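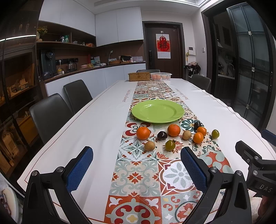
Chapter 7
What a Success Rate Leaves Out

Most claims about robot learning reach the reader as a single number, and the number is nearly always a percentage. A policy trained on hand-held gripper demonstrations is said to clear a table, or to sort fruit, and beside it stands a figure high enough to end the discussion. This chapter asks you to keep the discussion open. Take the job of putting fruit on a plate. Mandarin oranges and dark purple fruits lie on a patterned runner, the green plate is right behind them, and two fingers with blue textured pads are reaching down over the table. What would count as doing this well? Does a fruit resting on the rim of the plate count? Does one that was nudged into place by its neighbor? Is the small tan longan the same problem as the orange, or a different one that happens to share a table? A paper that reports one rate has answered all of these questions, usually without telling you how.

The Hastport study is our main case because it is better than most. Its authors gathered 1,736 demonstrations in homes, trained a policy they called Pedow, and tested it in homes that were not in the training set. They published their scoring rules. They also claimed that their method "generalizes to unseen households," and that is where the trouble starts.

Look first at the number of homes. The demonstrations came from 27 of them, and the test was run in 2. Each test home supplied many trials, and the paper treats every trial as a separate piece of evidence. It is no such thing. Trials in the same room share a table height, a tablecloth, a set of lamps and a person resetting the objects between attempts. If the policy gets along with that tablecloth, it will get along with it all afternoon. For a claim about households, the sample size is the number of households, and two is a very small sample.

Look next at who chose the objects. The follow-up by the Ikonen group repeated the test with fruit picked by people who had never seen the policy run. The rate fell. The original authors replied that the new fruit was unusually small, and they may be right. But a reader of the first paper had no means of knowing that size mattered, since the results were pooled over all items.

None of this shows that Pedow fails. It may work very well. The published evidence can't tell us, and the Stistance benchmark, which borrowed the same scoring rules in October of the following year, carries the same weakness into every method ranked on it.

Section 7.1 begins with the plainest repair, reporting results by home and by object before any average is taken.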